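About Mendside

Mendside washes, mends and folds household cloth. We take in tea towels, napkins, tablecloths, pillowcases, aprons and plain cotton sheets, and we send them back clean, repaired where they can be repaired, and folded to the size the customer asked for. We do not take in clothing, curtains or anything with a rubber backing.

We started in March 2018 with one washing machine and a folding table in the back half of a shop unit. The name came from a label on a mending basket, and we kept it when the work grew. Today we work from a single floor at Galbraith, where the washing is done at one end and the mending and folding at the other.

What we do

Most of our work comes from cafés, guest houses and village halls. Their cloths get hard use and tend to come to us in bags, all sizes together. Every piece is shaken out, looked over on both sides and sorted before it goes anywhere near water. Small holes are darned, worn hems are turned and stitched again, and anything too thin to hold a stitch is put aside for cleaning rags. We ask before we do this with anything that has a monogram or a date sewn into it.

After washing and drying, each cloth goes to the table. We open it flat, pull the corners square, smooth it from the middle outwards and then fold.
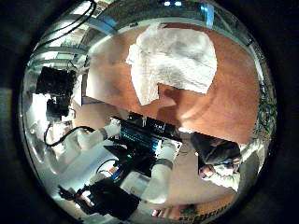
Our standard fold is in half, in half again, and then in thirds, with the hem on the inside. Tablecloths are folded lengthways first so that the centre crease runs straight down the table when they are laid. Napkins can be folded in quarters or in a long strip. If you already have a fold you like, send us one piece done your way with the first bag and we will copy it.

Last year 3,881 pieces went through the workroom. The busiest month was July, when the guest houses are full and the halls have weddings. We do not take new customers on in July for that reason, but we will put you on the list for afterwards.

Sheets are folded by 2 people. It is quicker, and the corners meet.

Classes

We also teach. The Flemumari course is our own and runs over 4 evenings. It covers sorting, simple darning, turning a hem, and folding, including fitted sheets, which is the part most people come for. You need no experience and we supply needles, thread and practice cloth. Bring something from home that wants mending if you have it. Thick wool is best left for a later date, as the needles we use are fine ones.

People sit or stand as they like, and there is time to ask questions between one exercise and the next.
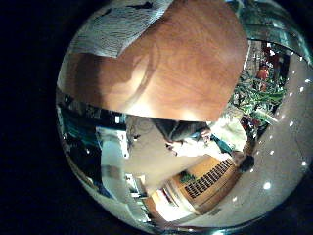
Places are kept low so that everyone gets a turn at the table. Course dates go up on the noticeboard by the door and on the bookings page. If a course is full, ring us, as places do come free.

Cloth for reuse

Sound pieces that customers no longer want go to Skorkia, our reuse shelf. Anyone may take from it. There is usually a stock of odd napkins and single pillowcases, and now and then a good tablecloth. We wash everything before it goes on the shelf but do not mend it, so check the hems.

Sending work to us

Bags can be left at the Galbraith entrance during opening hours. Please put a note inside with your name, a telephone number and the fold you want. Tie the bag with string or tape, as pins get lost in the cloth. Ordinary work is ready in 4 working days. Mending takes longer and we will tell you how long once we have seen it.

Prices are by the piece and are on the price list page. Mending is charged separately and we ring with a figure before starting.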